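Arkedine launderette scheme to stay open until autumn

20 Apr 2018

A low-cost laundry scheme for households without a working washing machine will carry on until the end of October, after the housing association Cundero agreed to pay its water and electricity bills for another six months.

The scheme runs from the ground floor of the Mihăilă building in Arkedine. It opened last year as a winter measure and was due to close at the end of March. Tenants were told in February that the money would run out, and a petition asking for it to be kept going gathered 991 signatures.

A wash costs 50p for anyone who holds a Cundero rent card. Other residents of the district pay the full price of £4. Powder is included in both cases, but fabric softener is not. Drying is charged separately by the quarter hour.

Thabiso Kekana, who manages the scheme for Cundero, said most of the people using it were families in the older blocks on the east side, where many kitchens have no plumbing for a machine.

"They were washing in the bath or paying for a bus across town with two bags," he said. "You can do that for a week. Doing it all year with small children is a different matter." 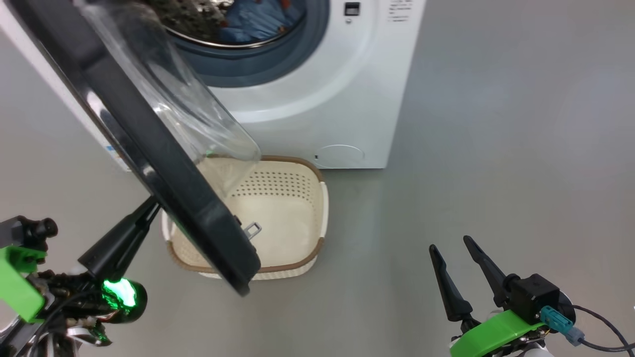
Laundry in a front-loading machine.

The association looked at fitting plumbing in the flats themselves, but a survey of the east side blocks found that the waste pipes would have to be replaced first. That work is now planned for next year and will be done one staircase at a time. Tenants will get a letter before it starts in their block.

Under the new arrangement the laundry will open from 8am to 8pm on weekdays and from 9am to 4pm on Saturdays. It will stay closed on Sundays. The last wash must be started 75 minutes before closing. Slots can be booked at the Cundero office or by telephone, and a few are held back each morning for people who turn up without a booking.

Repairs will be handled by Fititz, a local appliance firm, which has signed a contract worth £900 for the six months. The contract covers call-outs and labour. Parts will be charged to the association as they are needed.

Several users had complained over the winter about long waits for repairs. Mr Kekana said Fititz had agreed to come out by the end of the next working day, and that a notice would go up at the entrance whenever a machine was out of use.

Users are asked to empty pockets before loading and to take washing away as soon as the cycle ends. Duvets and large rugs are not accepted. Items left behind will be kept at the office for two weeks.

Rent cards issued before the change are still valid and do not need to be swapped. Tenants who have lost theirs can ask for a new one at the office, free of charge, with proof of address.

Cundero will decide in September whether the laundry should continue through next winter. A short questionnaire will be handed out to users in the summer, and the results will go to the association's board with the running costs for the year.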